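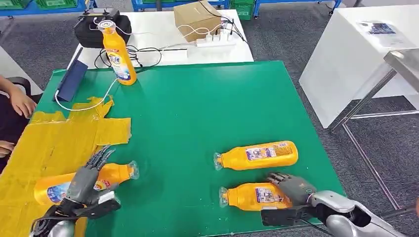
Lay a bottle on its side in a cupboard and sooner or later you will be wiping the shelf, a reader wrote after our last laundry page went up in November, and please do a page on where the bottles should go.

Laundry Bottles and the Green Mat
Plesard Home Gallery
Updated 16th February

Most of our laundry pages have been about machines, hampers and folding. This one is about the bottles. They are bulky, they are heavy when full, and in many homes they end up on the floor next to the washer. The notes come from reorganizing the Plesard laundry room over the winter, and from the mail that came in while we were doing it.

Yellow bottles on the green mat, three on their sides and one standing toward the back. The upright one is Tide, and all four have clear caps.

The mat
A mat gives you a place to set bottles down while a shelf is empty. Ours rolls up and goes behind the door. Pick one that covers most of the table, or you will end up putting the last few things on bare wood. We wipe it with plain warm water and leave it flat until it dries. If it has been rolled for a long time, put something heavy on each corner overnight.

Upright or on the side
For a few minutes on a table, either way is fine if the cap is tight. For storage, stand them up. A cap that was put back slightly crooked can hold well enough when the bottle is upright and still let a little through when it is lying down. Threads collect dried soap, so rinse the cap and wipe the neck before you close it. Do this every time you finish a bottle and start the next, and the shelf stays clean for months.

Labels
Turn the labels forward. It sounds fussy, but two bottles of the same color can hold different things, and people grab by color. If a label is peeling, tape it back down. Do not pour one product into another product's bottle, even to save space. The directions and the safety information belong with what is inside.

Clear caps
It is easy to see whether a clear cap has been rinsed. The fill lines on measuring caps can be hard to read in a dark room, so we put a small light over the washer. Before that we were mostly guessing, and using too much.

The shelf
We used a Trirus wall shelf, 100 centimeters long, fixed into the studs. The brackets that came with it were fine. The screws were too short for our wall, and we bought longer ones at Flanagan. Total cost with the screws was $216 for the shelf, a second one to match, and the rail underneath. Check the weight rating before you load it. A row of full bottles is heavier than it looks, and the weight should sit close to the brackets and toward the wall.

Height
The lower shelf is at chest height. The upper one is for paper towels, spare sponges and light bulbs. We tried it the other way for a while, with the bottles on top, and lifting a full one down over your head is a bad idea. If there are small children in the house, use a cabinet with a lock in place of an open shelf. Chest height for an adult is still within reach of a child on a stool.

Trays
A Palport tray goes under the bottles. It has a raised edge and catches drips. Each tray holds 7 bottles of the usual size, fewer of the big ones with handles. We have 2, one for detergent and one for softener and stain remover. They come out for washing when they get sticky. The corners are rounded, which makes them easy to wipe but wastes a little room at each end.

Spares
We stopped buying so far ahead. One open and one spare of each is enough for us, and the spare goes behind the open one. When the spare moves forward, it goes on the shopping list. Anything beyond that used to sit in the hallway, where everyone tripped over it.

Moving bottles around
Check the cap first, then lift from the body. Put the bottle down before you reach for the next one. If the outside is slippery, wipe it first. We cleared the whole shelf in around an hour, including washing the trays, and the slow part was scrubbing off an old ring of softener.

Empty bottles
Rinse them, put the cap back on if your local program asks for it, and recycle. Rules vary from town to town. We do not keep empties for other uses in the kitchen, and would not store food or drink in them.

From the mail
One reader keeps everything in a rolling cart between the washer and the wall and says the casters need cleaning twice a year because of lint. Another asked whether heat from the dryer matters. We keep ours on the far wall, out of the sun, and the labels on most products say to store them away from high heat. A third uses an old bath mat under the bottles. It works, but it has to be washed often, and a wet one left under a row of bottles will smell.

More in this section
Folding tables for narrow rooms
Hampers with lids
Drying racks that fit over a tub
Fixing a shelf to a plaster wall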